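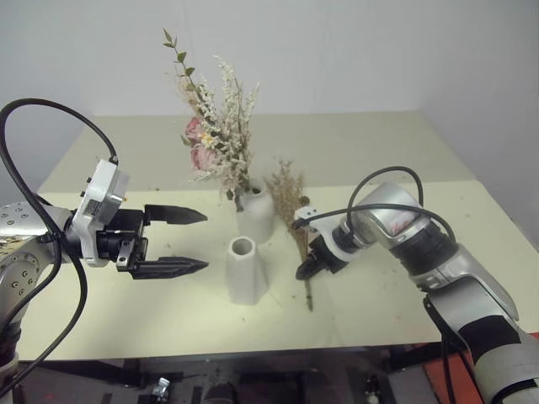

*Two white vases and a flower arrangement on a pale table.*

**2/8/22**

The Sedcombe water board has released its review of the Sirko dam proposal. The report runs to 265 pages, and residents have been given nine days to file comments. This writer considers that period inadequate.

Dukeletti, the lead contractor, projects 60 permanent jobs, yet the report does not state how many would be based in Sedcombe. A formal request for an extension to May has been submitted.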